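What Is a Layer in Digital Painting?

Hi, it's me again! Lots of you have asked how I paint a whole sky, then stick a dragon in front of it, then change my mind about the dragon – and the sky is still fine. My secret is layers.

Think of a stack of see-through plastic sheets. You paint clouds on the bottom sheet and hills on the next one. The dragon goes on top. Look down through the stack and it all turns into one picture!

In a painting program the sheets aren't real, but they work the same way. You can hide one, slide it around, or swap the order. My dragon is called Taro, and I once put him under the hills by mistake, so only his tail stuck out.

You can make a layer fainter too. I set my fog to 60 percent, and the trees peek through it. Try a few numbers and see what you like.
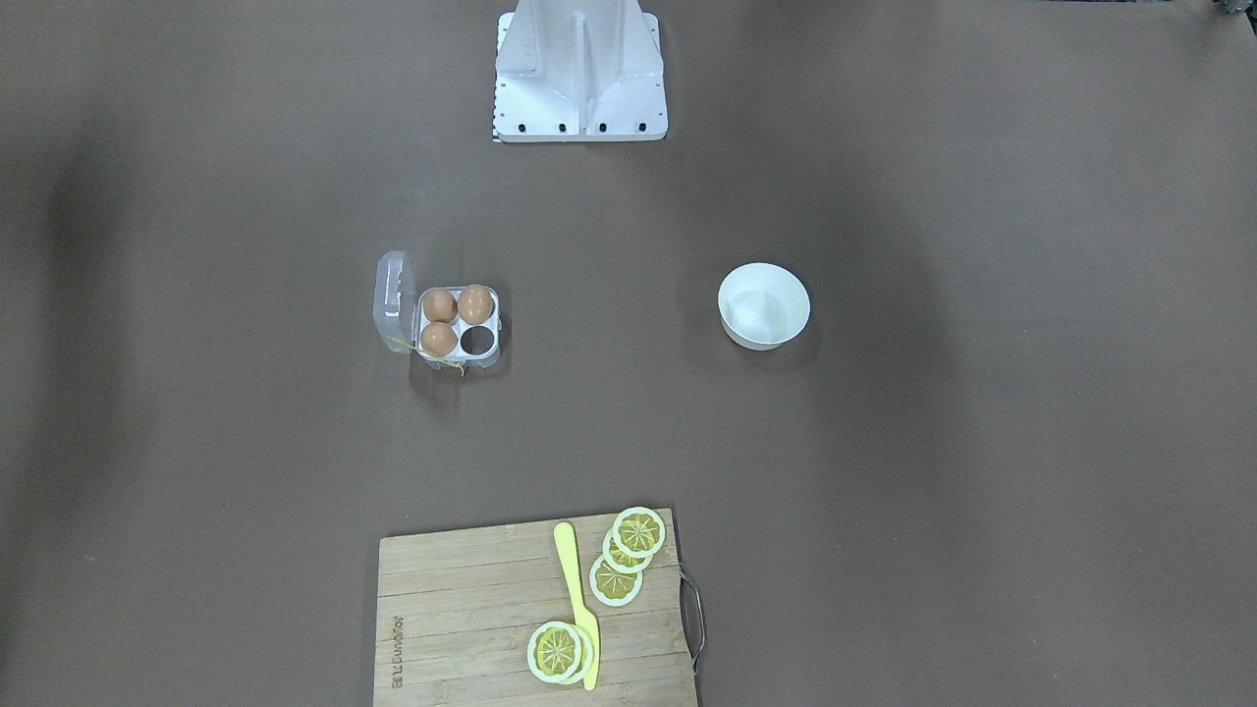
Ji-hoon Cheon wrote in to ask if you can have too many layers. Well, sort of! My big Clakmont castle painting had 140, and my computer got very slow. Now I squash a few together when I'm sure I'm done with them – that's called merging. Save a copy before you try it.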